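Rolteo Workplace Forum > Display and Packing > Anyone else getting arms on the gift line?

bollem_packer
We make seasonal window sets at Vestero. Since June the small decorating jobs have been moving over to arm cells, and management wants the rest over by next season. I have 60 shifts of notes on what changed for us. The string lights are still the worst part, in my view.
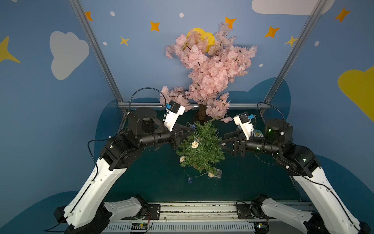
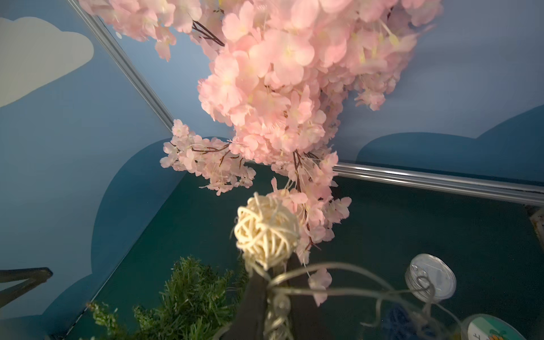
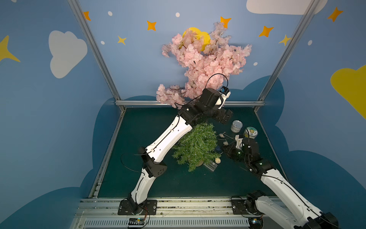
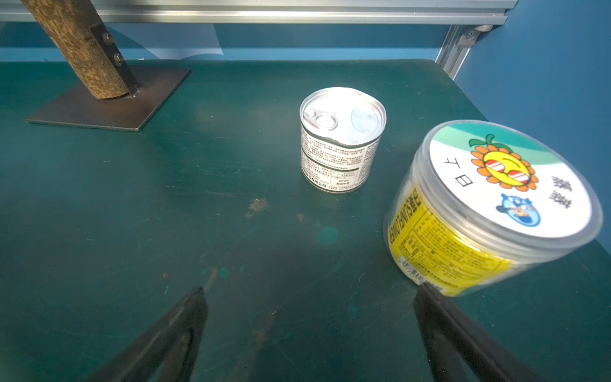
Wanting Yuan
Lights were the worst part by hand too. My wrists were done after a week of it. I moved to setup last year and I'd take that over winding wire any day - same pay grade, less strain.

bollem_packer
Same grade at your site, maybe. At ours setup is one job, and four of us used to decorate. The other three were offered the warehouse.

jiang_nights
Disagree with Wanting. Setup is only easier when things run right. On nights I clear jams, reset parts and answer for a quota of 878 sets that I didn't agree to. Before, I had a bench and a radio.

Wanting Yuan
Fair about the quota. Ours was 1,000 and we got it lowered, but we had to put the jam times in writing first. Keep a log.

Xiuying Xiao
Ask about training before the cells go in. Bollemberg paid for ours, but only for people who signed up in the first month. I missed it and paid 2,750 myself.

bollem_packer
Didn't know there was a cutoff. I'll ask my lead tomorrow and post what she tells me.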